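Home | News | Alerts | Records | Contact

FOR IMMEDIATE RELEASE

Fourteen people treated after carbon monoxide exposure at Pledis apartment building

CLUNIVEN COUNTY - Fourteen residents of an apartment building on Visser Street in Pledis were treated for carbon monoxide exposure early Friday, the Cluniven County Department of Public Safety said. Four of them were taken to the hospital. All four were listed in stable condition as of Friday afternoon.

County dispatch received the first call shortly before 5 a.m. from a second-floor resident who reported headache and dizziness in more than one member of the household. Firefighters wearing air packs entered the building, measured elevated levels of carbon monoxide on both residential floors, and ordered everyone out. The gas supply was shut off at the meter while crews opened windows and set up fans.

Residents waited in a heated transit bus while paramedics checked each person. The remaining ten patients were treated at the scene and released.

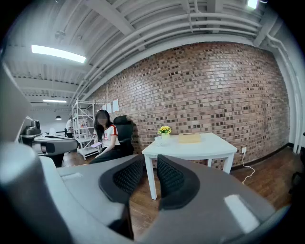
Workspace with a wooden floor and a high open ceiling.

Share 41 | Comments 4

Early findings point to a blocked vent on a basement boiler. Investigators from the fire marshal's office have removed a section of vent pipe for examination. The cause has not been formally determined, and the department will not comment on possible code violations until the report is finished. There is no sign of criminal intent at this time.

The building has been posted as unsafe for occupancy. Residents may return once the boiler has been repaired, inspected by a licensed contractor, and cleared by the county. Those who need medication, documents, or pets from their apartments may arrange a supervised visit by calling the non-emergency line. Temporary lodging has been offered to every displaced household.

"The caller did the right thing by phoning 911 as soon as more than one person in the home felt ill," said Mieke Hermans, director of public safety for Cluniven County. "Carbon monoxide has no color and no smell. Anyone who suspects a leak should get outside first and make the call from there."

The department confirmed that working carbon monoxide alarms were found in some of the apartments. Investigators are still checking which units had alarms and whether the alarms sounded. 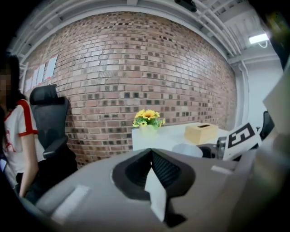 Hermans said the county will move up the start of its fall alarm program, which had been planned for late October. The program, known as Drollano Safe Home, provides battery-powered carbon monoxide alarms at no cost to renters and homeowners who do not have one. Crews installed 658 alarms last year. The county has bought 1,000 for the coming season, and households on Visser Street and the nearby blocks will be served first.

Requests may be made by phone or in person at any county fire station. An adult must be present for the installation, which takes about 15 minutes. Renters do not need written permission from a landlord to receive an alarm.

The department reminds residents to have furnaces, boilers, and chimneys checked before the heating season, and to keep outside vents clear of leaves and stored items. Generators and charcoal grills should never be used indoors or in an attached garage, even with the door open. Symptoms of exposure include headache, nausea, confusion, and weakness, and may be mistaken for the flu.

The names of those treated are not being released. Anyone who was in the building overnight and has since become ill should seek medical care and tell staff about the possible exposure.

Further information will be issued when the fire marshal's report is complete. Media inquiries should be directed to the Office of Public Information, Cluniven County Department of Public Safety.

Previous release | Next release | All releases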